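Das Brett bleibt auf dem Tisch

Von Kwaku Ametepe

Als ich nach Trirdale zog, besaß ich einen Koffer, zwei Töpfe und kein Brett. Mein Brot schnitt ich auf einem Teller. Die Vermieterin hörte das Geräusch durch die Wand und stellte mir am nächsten Morgen ein altes Holzbrett vor die Tür. Es war in der Mitte hohl wie ein Löffel, so viele Jahre hatte man darauf geschnitten.

Seitdem frage ich die Menschen, bei denen ich esse, nach ihrem Brett. Die meisten wundern sich zuerst und erzählen danach sehr lange. In Gruvon traf ich einen pensionierten Tischler, der 59 Jahre lang Möbel gebaut hat und heute nur noch Bretter macht, 32 im letzten Jahr. Ein Brett muss nach seiner Meinung schwer sein, sonst läuft es dem Messer davon. Seine Frau benutzt trotzdem ein leichtes, weil sie es mit einer Hand zum Topf tragen will.

Über Bambus spricht er nicht gern. Das ist ein Gras, sagt er, und damit ist für ihn das Gespräch beendet. Viele jüngere Köche sehen das anders. Im Gasthaus Nyaga, wo im Dezember an einem Abend 110 Gäste sitzen, liegt neben dem Herd nur noch Bambus. Die Köchin ölt ihre Bretter selbst, spät, wenn der Saal leer ist – eine Arbeit, die sie niemandem überlässt.

Auch die Rille am Rand ist eine Frage der Erziehung. Wer mit Braten aufgewachsen ist, will sie haben. Meine Mutter hätte sie für Verschwendung von Holz gehalten.
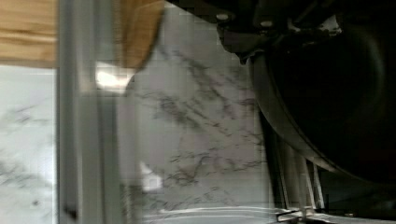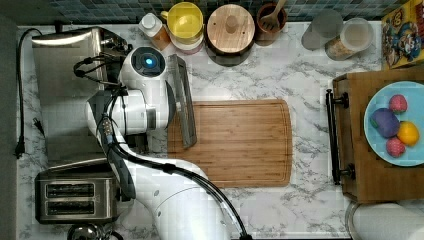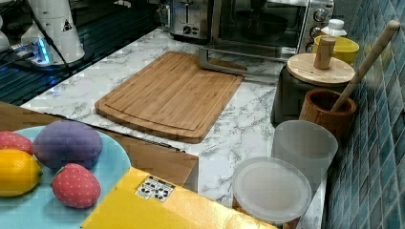
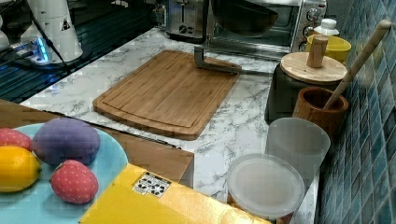

Arbeitsfläche in weißer Marmoroptik. Auf dem zweiten, dritten und vierten Bild: Bambusbrett mit Saftrille.

Zuletzt erschienen
Pralurel: Ein Dorf backt wieder selbst
300 Gramm Mehl und sehr viel Geduld
Messer schleifen bei Regen
Was im Keller von Gruvon reift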